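A Toy Library With a Very Long Memory

I had meant to stay for one cup of coffee and ended up staying most of a June afternoon, which I gather is what happens to people who visit the Ellomby Toy Library. Its founder asked me to leave her name out ("everybody in town knows who I am anyway, and the rest don't need to"), and then she talked for nearly three hours about what it's like to lend toys to other people's children.

She started with 2 boxes of her own kids' things and a spiral notebook. Today the catalog lists 3,280 items, and 339 families hold a card. "I still have the notebook," she said. "The first thing I ever wrote in it was a stacking ring set, and it's still going out. Those babies are driving now!"

The early stock came from wherever she could find it. A school closing over in Skiven gave her its whole kindergarten room, and she made four trips with her brother-in-law's truck to get it home, one of them in a hailstorm. Kovačević Hardware let her have shelving at cost and has been cutting replacement pegs for her ever since.

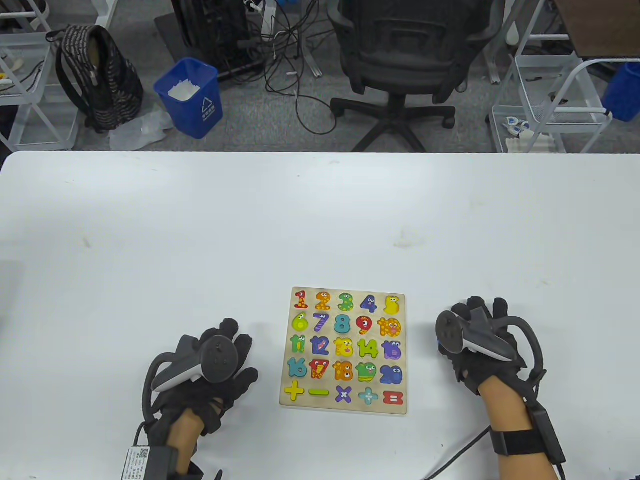 I asked what families borrow most, and she said it changes with the weather. Ride-on toys disappear the minute the snow melts, and puzzles go out in stacks once it gets cold again. She has strong feelings about puzzles. She likes the chunky wooden ones, and if the numbers have googly eyes and smiling faces, so much the better, "since a three-year-old will talk to a seven long before he knows it's a seven." She once had a little boy who would only go to bed if he could say goodnight to the eight, and his mother renewed that puzzle so many times that they finally gave up and let him keep it.

Missing pieces are the great sorrow of the job. She used to charge a quarter for each one and stopped because parents got so embarrassed that they quit coming. Now there's a jar on the counter for strays, and she says you'd be amazed what comes home in the pocket of a winter coat two years later.
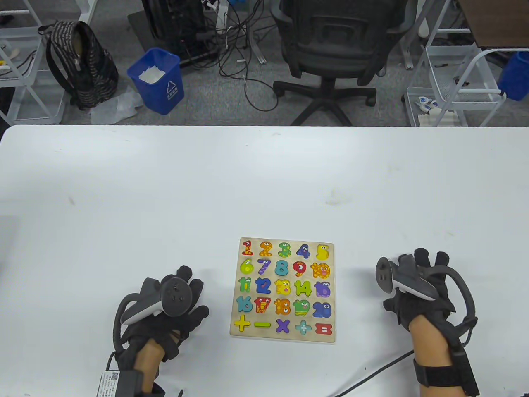 She also worries, a little, about toys that try to teach too much. Parents come in asking what will get their child ahead, and she tries to steer them gently toward whatever the child is already holding. "Take a number puzzle that goes up to twenty and then has the plus and minus and equals signs along the bottom," she said. "A parent looks at that row and sees arithmetic. The child sees a yellow cross, and that's fine — he can come back for the arithmetic." Her own daughter used hers as cookies in a pretend bakery and grew up to do payroll for a living.

Repairs happen in the evenings, after supper, with the radio on. Last year she fixed 226 toys, and she keeps a card for each one. She'll glue almost anything, though she draws the line at music boxes, which go by mail to a repair shop in Stondurach and come back wrapped in the most beautiful tissue paper.

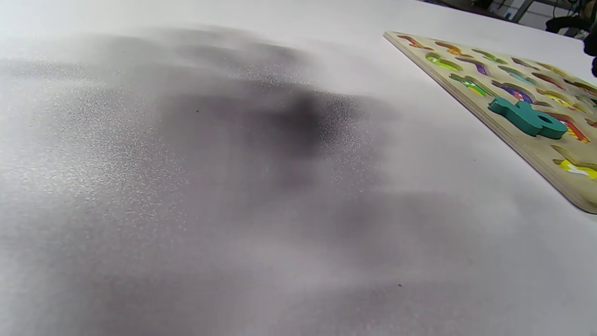 What Comes Next

She's been thinking about cutting back her hours, or says she has. Her knees don't care for the low shelves anymore. But she's also drawing up plans for a monthly game night for grandparents, and when I pointed out that this didn't sound much like cutting back, she laughed and poured me more coffee.

"I'd like it to be open when those first babies bring in their own," she said. "After that I'll sit down."

I left with a marble run under my arm and a due date stamped on a little yellow card. My kids had it all over the living room floor before I got my shoes off, and I've already called to renew it.
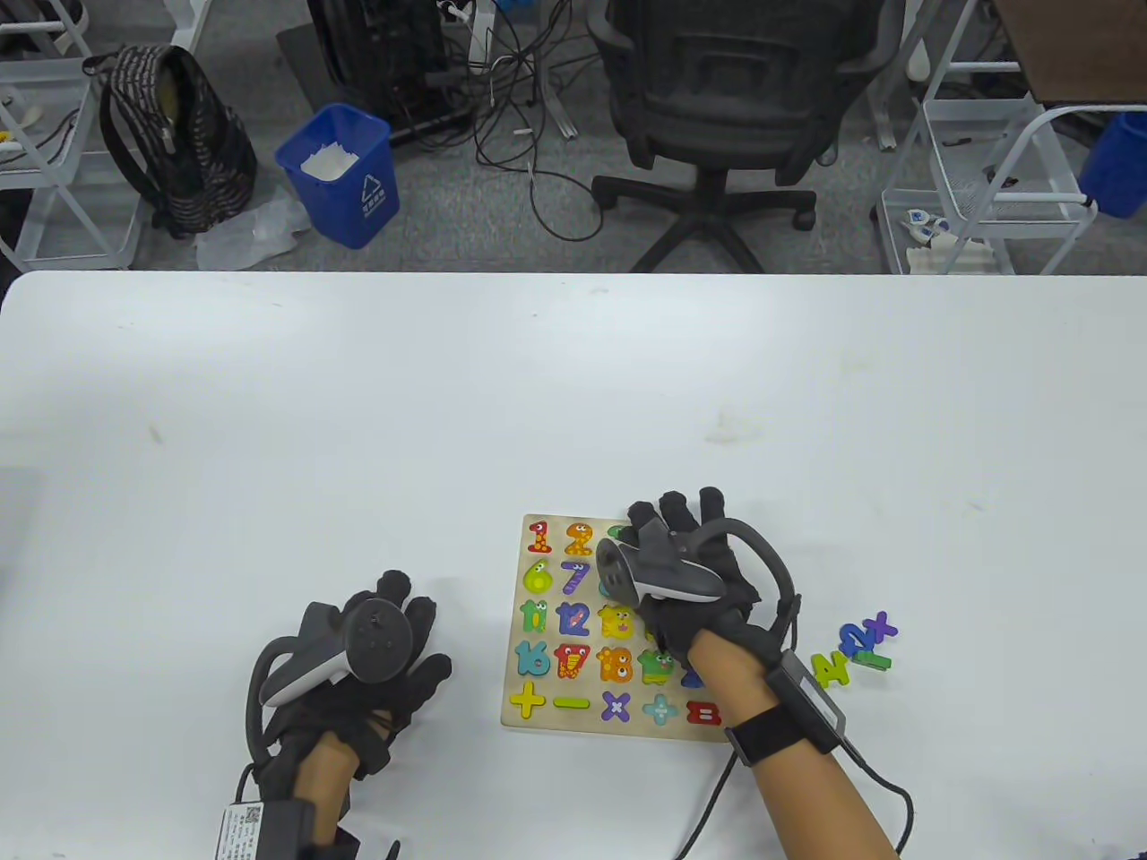
A wooden number puzzle with a few loose pieces out on the table.

Contact us | Copyright Ellomby Neighbors Newsletter | Back to top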